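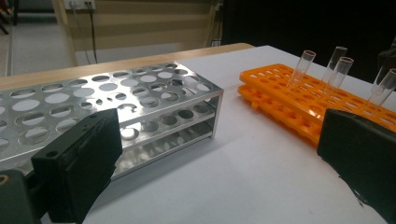
Do curtains need a lining?
Most of them do, and a lined pair hangs better from the first day.

Start there, then hold up the two samples, lined first. Let people feel the weight! Pass both along the rows while you talk.

Fullness next. The Altau bedroom job: window 72 inches wide, so the fabric measured 144 inches across, double the width. They'd bought flat panels before that and wondered why the room looked so bare. I love this one – the change is huge and the fabric was cheap.

Linings, quick run:
Plain cotton – fine for a hallway or a kitchen.
Blackout – kids' rooms, shift workers, anyone facing a streetlight.
Interlining – my favorite. Thick, soft, gorgeous folds. Needs a strong pole (mention the Hikutstead bay, where we put in 5 brackets).

Hems. Ask who has washed a pair and lost two inches. Hands will go up. Wash the fabric before cutting, and leave a deep hem so you can let it down later.

Slow down here, people take notes: pole goes up first, measure second, from the pole and never from the window frame.

Questions, 20 minutes. Sample books stay on the side table until we close.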